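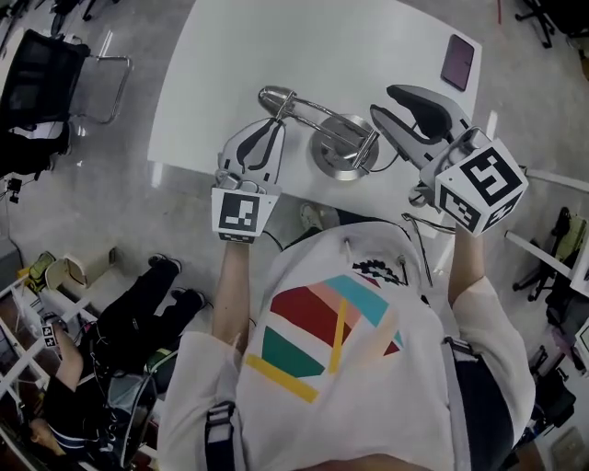 Shelter and security check, Cliltoswood community hall
November round, with comments

1. Shelter door opens from inside without a key
Pass. The key for the outside lock is still kept in an office that closes at 5 pm. I raised this last time and was told it was "in hand". Whose hand?

2. Siren audible in every room
Fail. You can hear it in the main hall and the corridor. In the back kitchen with the extractor on, you can't. The Vendik report says full coverage, so I would like to know which rooms they stood in.

3. Capacity notice
The sign says 80. I don't believe it. With the stacked chairs and the old piano in there you would be lucky to fit the youth group. Either move the piano or change the sign.

4. Drinking water
Pass. Sealed and in date.

5. Emergency lighting
Partly. The 2 lamps by the stairs went off long before the test was over. Figueiredo say the batteries are new. They may well be, but the stairs were dark.

6. Gate and perimeter
The fence on the Lillow side has been mended with wire. The council's letter (ref. 1241) calls this a "completed upgrade". Not accepted. Please send someone to look at it before another letter is written.

7. Guard rota
Signed for every shift, in the same pen and by the look of it at the same sitting. Faustino Ochoa to ask for the original sheets.

8. First aid box
Pass, apart from the tourniquets. The list says 3 and the box has 2.

9. Alert phone list
Not checked properly. I rang the first number and got a fax machine. After all the speeches about vigilance this month I had hoped for better.

10. Children's pick-up procedure
Written down, finally. Parents I spoke to at the gate hadn't seen it. Send it home in the bags.

Result: not signed off. Items 2, 5 and 6 to be looked at again with me present.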